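3 min read

Malathi Shetty has run the repair bench at Puduswood for 27 years, and she still starts every job by turning the thing over and looking at its underside. Most of what comes in is household stuff: lamps, jugs, a stool with one short leg.

The trade nearly vanished here. Cheap replacements did most of the damage, and rent did the rest. By February she was down to 3 regular customers – two of them cousins. 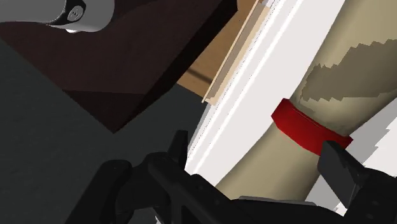
Colour is the part of a repair that people argue over. Anil Fernandes, who learned at her bench, spent 30 hours matching a grey glaze that the owner then said was too blue. He now prefers a join that shows. A bright red band around the narrow part of a dull khaki body, for instance, makes no attempt to blend in, and he would leave it that way. Shetty wouldn't.

They charge $60 for a small job. Larger pieces are quoted after a look, and the bench is closed over lunch.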